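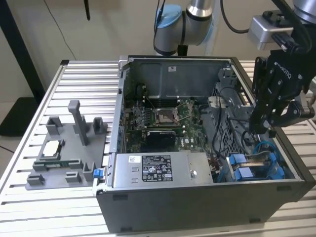
Fig. 1. Teardown cell, Dell tower, gripper over the drive cage.

Week 6 handout — faults in the drive pull task
Notes by Heloísa Araújo, section B. Bring to lab Tuesday.

Recap first. Last time was the good case: find the latch, squeeze, pull straight up, put down. Today is the protective stop we got at Clallbridge in May and why it took so long to find the cause. Read it before lab, I will ask.

What happened, short version. Run 22. Arm goes down to the drive cage, fingers close on the caddy, lift starts, arm stops dead. Pendant says force limit. Operator clears it and hits resume. Same stop again. Clears it a second time. This is mistake number one and it's a people mistake, see below.

Limit on the lift axis was set at 60 N. A free caddy needs way less. So something was holding it. Three guesses on the board that day:
- latch not fully released
- cable still plugged in or snagged
- fingers off to one side, caddy jammed against the cage wall

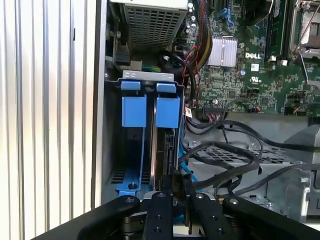
Nigel Dobson bet on the latch. Most people did. Wrong, but a fair guess, and he checked it the right way: arm in hold, power locked out, then hands. Latch was free. Cable was unplugged at the drive end but had dropped back and was hooked under the caddy rail. Every lift pulled on the cable, the cable pulled on the board.

So the force limit did its job. The program didn't. It had a step "unplug cable" and no step to check where the cable went afterwards. Write that down, it comes back in the Prenton case next week.

Why it took 30 minutes to find: the log kept only the peak force, no curve. A snagged cable ramps up slowly, a jam against the wall jumps at once. With the curve you can tell them apart in seconds. Skelia logger now keeps the last 10 seconds before any stop. 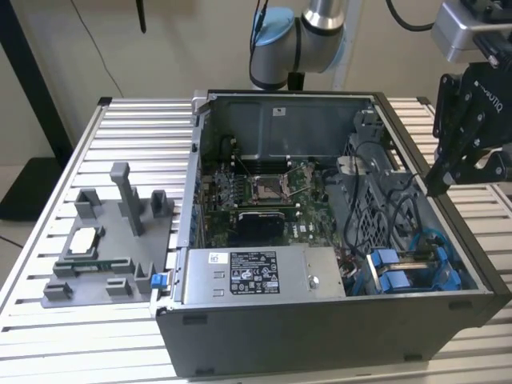
Lab Methods Handouts, No. 6, p. 3

Rules for the cell, from now on:
1. One stop, one look. No resume untill you can say what caused it.
2. Lock out before hands go in the case. Hold is not lockout. Sheet metal edges cut, and the fingers can still close.
3. Never open the gripper on a half-lifted drive. Support it first.
4. Don't raise the force limit to get thru a run. Grønli did this, bent a cage, lost the afternoon.

About rule 3 — people forget it once the drive is out of the bay.

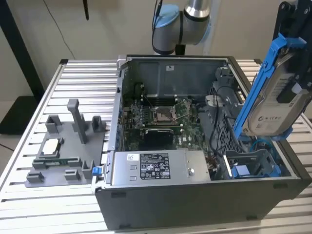

A drive held at an angle over the case wall is a dropped load waiting for somebody to press the wrong button. If the stop comes at that point, leave the fingers shut, write down the pose, call whoever runs the cell.

For lab: sketch force against time for all three guesses, same axes. Mark where the limit trips. Then say which ones you could catch earlier and with what check. One page, handwriting ok.

Still to add: regrasp after a slip, didn't get to it.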